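Una nueva dirección para la ingeniería aplicada a la cirugía infantil

El Instituto Firside de Innovación Quirúrgica Pediátrica ha incorporado a su estructura una dirección de traslación clínica, cargo de nueva creación que coordinará el paso de los proyectos de laboratorio a los quirófanos del hospital. La persona designada, especialista en cirugía pediátrica con formación posterior en ingeniería biomédica, recibió a esta publicación en su despacho de la segunda planta, todavía con cajas de documentación por abrir. A petición de la propia dirección, el texto se refiere al cargo y no a quien lo ocupa.

La conversación comenzó por el programa Vita, dedicado al seguimiento posoperatorio de lactantes, que concentra buena parte de la actividad del instituto. «Vita nació como un proyecto de registro y ha terminado siendo un proyecto de monitorización», explicó la directora. «Cuando se puso en marcha, el objetivo era reunir en una sola base los datos que cada servicio guardaba por separado. Hoy el equipo clínico pide que esa información llegue a la cabecera del paciente, y eso exige otro tipo de ingeniería y también otro tipo de contrato con los servicios.»

El programa ha incluido hasta la fecha a 305 pacientes, todos ellos intervenidos durante el primer año de vida. La directora considera que la cifra es adecuada para un estudio de viabilidad e insuficiente para cualquier afirmación sobre resultados. «Las familias preguntan con toda razón si el sistema mejora la recuperación. La respuesta que damos es que el estudio no está diseñado para contestar a esa pregunta, y que el siguiente sí lo estará.» El protocolo de esa segunda fase prevé incorporar a 600 pacientes y se presentará en agosto al comité de ética.
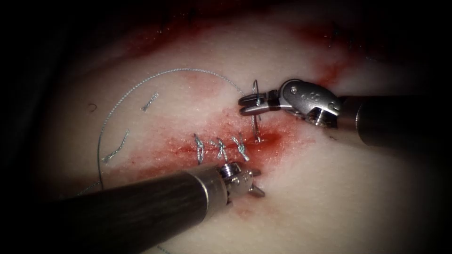 Organización del trabajo

La nueva dirección agrupa tres unidades que hasta ahora dependían de departamentos distintos: instrumental quirúrgico, imagen y datos clínicos. El cambio, según se recoge en el acuerdo del patronato, responde a la dificultad de sostener calendarios comunes cuando cada unidad rendía cuentas ante una gerencia diferente.

«En la práctica, un ingeniero podía tener terminado un prototipo y esperar meses a que alguien del hospital lo examinara con criterio clínico», señaló la directora. «También ocurría lo contrario: un cirujano describía una necesidad en una reunión y la descripción se perdía en un acta. Lo que se ha aprobado es un circuito único de entrada de propuestas, con una ficha breve y un plazo de respuesta.»

La ficha ocupa dos páginas. Recoge el problema clínico, la edad y el peso de los pacientes afectados, las alternativas disponibles y el servicio que asume la evaluación. No se admiten propuestas sin un servicio evaluador identificado, requisito que suscitó objeciones entre los investigadores más jóvenes. «Entiendo la objeción y la hemos discutido con ellos. Quien acaba de llegar no conoce a los jefes de servicio. Por eso la oficina de proyectos hará esa gestión cuando el proponente lo solicite.»

La cuestión del tamaño

Preguntada por las particularidades de la población infantil, la directora se detuvo en un asunto que atraviesa toda la actividad del centro. Gran parte del material que se emplea en cirugía pediátrica procede de diseños para adultos, reducidos en mayor o menor medida. «Reducir una herramienta cambia la rigidez, cambia el par de fuerza que transmite y cambia la manera en que el cirujano la percibe en la mano. Un neonato no es un adulto a escala, y el instrumental tampoco debería serlo.»

El proyecto Winis, desarrollado por la unidad de instrumental, trabaja en esa dirección. Se trata de una familia de separadores para campos quirúrgicos muy reducidos, cuyo desarrollo se inició a partir de las mediciones facilitadas por el servicio de cirugía neonatal. La fase actual es de ensayo en banco y no contempla uso en pacientes. La directora declinó adelantar un calendario. «Los plazos regulatorios no dependen de nosotros y prefiero no comprometer fechas que otros tendrían que cumplir.»

Sobre la financiación fue más explícita. El mercado pediátrico es pequeño y los fabricantes rara vez recuperan la inversión, por lo que el instituto ha firmado un convenio de licencia con la empresa Kyei que reparte los costes de certificación. El convenio reserva al hospital el derecho a recuperar la licencia si el producto no se comercializa en el plazo fijado. «Es una cláusula que nos costó bastante negociar. Teníamos el antecedente de un catéter cuya patente se cedió y que nunca llegó a fabricarse.»

Formación y relación con los servicios

La dirección asume asimismo el programa de estancias cruzadas, por el que los residentes de cirugía pasan una temporada en los laboratorios y los ingenieros asisten a sesiones clínicas y, con autorización, a intervenciones. La directora participó en su día como residente y conserva una opinión matizada de aquella experiencia.

«Aprendí mucho y, al mismo tiempo, tuve la impresión de estorbar. No había un tutor asignado ni un trabajo que entregar al final. Las estancias nuevas tendrán ambas cosas.» Añadió que la evaluación de los residentes seguirá en manos de la comisión de docencia, sin intervención del instituto.
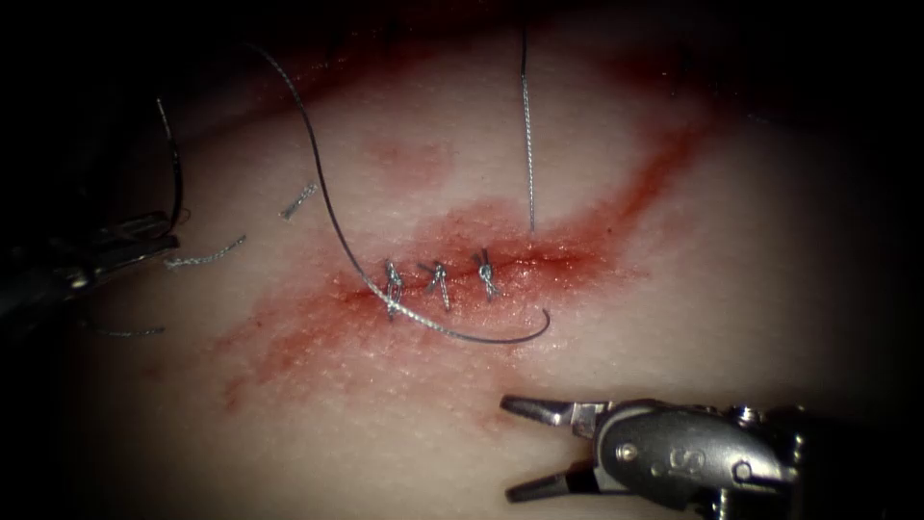
¿Podrán presentar propuestas los profesionales de enfermería?

Los profesionales de enfermería podrán hacerlo en las mismas condiciones que el personal facultativo e investigador, mediante la ficha común y con el apoyo de la oficina de proyectos. La directora recordó que dos de las líneas de trabajo actuales de Vita partieron de observaciones de la unidad de cuidados intensivos neonatales, relativas a la fijación de los sensores y a la frecuencia de las alarmas nocturnas.

En la parte final de la entrevista se abordó la participación de las familias. El instituto cuenta con un grupo consultivo de padres y madres que revisa los documentos de consentimiento y las hojas informativas. La directora se propone consultarlo en una etapa más temprana, cuando todavía es posible modificar el diseño de los estudios. «Nos han señalado visitas de control que obligaban a desplazamientos largos y que podían resolverse por teléfono. Esa información llegó con el protocolo ya aprobado, y corregirlo supuso una enmienda completa.»

La directora mantendrá su actividad asistencial a tiempo parcial, condición que planteó antes de aceptar el nombramiento. Las primeras fichas se recibirán a través de la intranet del hospital, y la oficina de proyectos atenderá las consultas en horario de mañana.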